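# Claro, Room 7

The arm we are training at Trirnetti has never been anywhere. It works in simulated rooms, which are cheap to heat and easy to clean, and by April it had spent more hours in them than any of us would care to spend in the Zurkville office.

The project is called Claro. We drive the gripper by hand through a chore, the software saves every frame and joint angle, and a model studies the result and tries to do likewise. One run is an episode. The target for each room is 600, and Room 7 stands at 183, a number I have been asked to stop reading aloud in meetings.

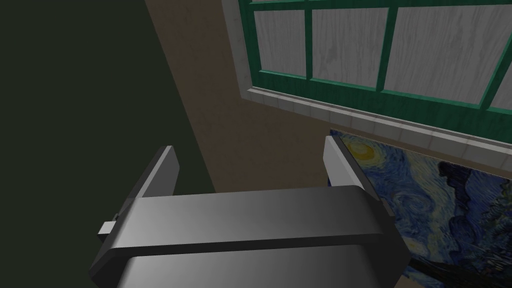
Decor gets shuffled between batches. If every episode had the same bare wall behind it, the model would learn the wall and treat the chore as a side interest. An early version did just that and reached with great confidence for a cup that had been moved to the other side of the room.

Episodes run 12 seconds when I drive and a good deal longer when I've had lunch. Hesitation is fine. Dithering gets thrown out, as does anything where the fingers pass through the furniture. I have a small private collection of those.

The Strazds rooms come next, with new textures and new lamps. They'll go up on their own page once I've renamed the files, which are currently all called "final."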